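Lalano de dos brazos: la configuración que vendemos más y lo que conviene presupuestar antes de pedirla

Soy Assunta Morelli y llevo la parte de células pequeñas en Bellis. Esta página la escribo yo, sin folleto de por medio, porque las preguntas que me llegan por correo son casi siempre las mismas y prefiero tenerlas contestadas en un sitio (y así de paso me ahorro repetir lo de las mangueras, que no lleva mangueras, ¡de verdad!).

La Lalano es un puesto de sobremesa con dos brazos, pinza paralela eléctrica en cada uno y cámara en la muñeca. Se compra para trabajos de manipulación ligera: sacar cosas de una estantería, colocarlas, juntar dos piezas, separar mezclas pequeñas. Si buscas mover cajas de palé, para ahí y mira otra gama, que te vas a gastar el dinero en lo que no es.

El precio de la unidad base no cuenta toda la historia, y os lo digo con cariño. Lo que se come el presupuesto es el entorno: la mesa, el mobiliario donde van a entrar las pinzas, el cableado y las horas de alguien que se siente a enseñarle la tarea. Sobre el mobiliario insisto mucho. Una estantería con separadores curvos queda preciosa, pero obliga a pensar cada entrada, y los productos que están detrás de un separador son otro cantar.

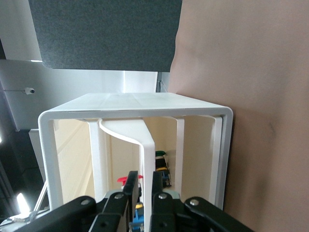 Pinza paralela a la altura de los separadores de la estantería.

Mi consejo es que midáis los huecos antes de pedir los dedos. Los de serie valen para casi todo, y hay un juego más estrecho, el Pullov, que se vende aparte. Pedidlo desde el principio si vuestros compartimentos son justos: montarlo después no es difícil, pero hay que volver a calibrar y se os va la mañana entera. También ayuda mandarme fotos del mueble con los productos puestos, tal como los tenéis un día normal, sin ordenar nada para la foto. Con eso ya os digo si hace falta o no.

Qué viene en la caja grande

Dos brazos con sus bases
Dos pinzas con dedos de serie
Cámaras de muñeca y soportes
Controladora y cableado hasta cuatro metros
Licencia de Premine para un puesto

Qué no viene

Mesa o bancada
Cámara fija para vista general
Dedos estrechos Pullov: 97 euros el juego
Puesta en marcha en vuestra casa: 900 euros, desplazamiento aparte

La licencia de Premine adicional, para quien quiera programar desde un segundo ordenador, sale por 2.568 euros. Mucha gente la pide por si acaso y luego no la abre. Yo esperaría, se puede añadir en cualquier momento y el precio no cambia por pedirla más tarde.

Sobre la mesa, que es la otra gran pregunta. Me gusta una superficie mate, de un color liso que contraste con las piezas, y con el borde accesible para fijar cosas. El color da bastante igual mientras no se parezca al de lo que vais a coger. Lo que no perdono son los brillos, que vuelven loca a cualquier cámara. Y dejad sitio en el borde para los cables, por favor, mucho más del que os parece razonable cuando estáis dibujando el plano. Las piezas pequeñas, además, agradecen espacio libre alrededor para que los dos brazos puedan entrar sin estorbarse.

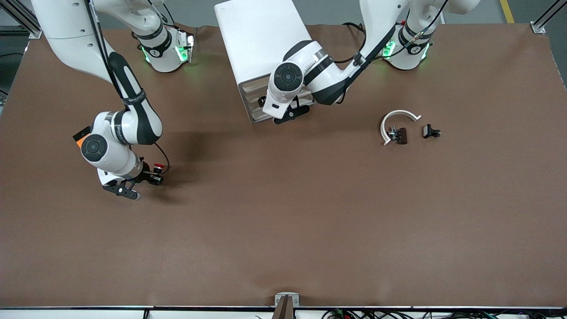
Ziad Daher: Nosotros pusimos la bancada demasiado corta y la tuvimos que cambiar en agosto. Los brazos cabían de sobra, pero cuando uno trabajaba en el centro el otro no tenía dónde apartarse. Yo metería la mesa en el mismo presupuesto que el robot, porque si va en otra partida alguien la recorta. Y una duda: ¿la cámara fija tiene que ser vuestra o vale una que ya tengamos?

Vale una vuestra, Ziad, siempre que Premine la reconozca; mándame el modelo y te lo miro. Lo de la partida única lo suscribo entero, y voy a añadirlo a la hoja de presupuesto que enviamos con las ofertas.

Plazos y pedidos

Las ofertas las preparo los miércoles, así que si me escribís antes os entra en la misma semana. Necesito saber qué piezas vais a manejar (con la más pequeña y la más pesada me apaño), las medidas del mueble o de la mesa y si queréis puesta en marcha. Para consultas de licencias escribid directamente a Saimi Seppälä, que contesta antes que yo. Los recambios de dedos salen del almacén sin oferta previa, con un pedido normal desde vuestra cuenta de cliente.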